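Course notes, week 4: Closing the gripper on small parts

In the first three weeks we mounted the arm on the bench and ran the cables. This week we work only on the gripper. Please read these notes before Thursday, the shared workshop is open to us for two hours and the benches fill quickly.

The gripper has two fingers which move together from one servo. The servo takes a number between 0 and 2,000, where 0 is fully open. Do not send the highest number on the first try. Go up in small steps and stop when the fingers begin to press - the motor will continue to push even when there is no more way to go.

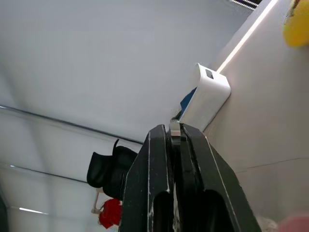 Notes by A. Mirzaei, Predimberg Shared Workshop

A small metal piece between the fingertips is a harder test than a foam block. It has little surface to hold, and if it sits too near the tips it can turn when the arm moves. Look at the gap under the part as well as at the part itself.

Exercise for this week:

1. Open the gripper and put the part in by hand.
2. Close in steps until it stays.
3. Write down the servo number.
4. Turn the wrist so that the fingers point up, wait 6 seconds, then turn it back.
5. Repeat with the rubber pads from the Vanis kit.

If the part falls, add a little pressure and start again from step 2. Worn edges on the fingers are no problem for this exercise, but a loose screw is. Check the screws at the base each time before you switch on.

Bring your table of numbers next week. We will need it for the pick and place program.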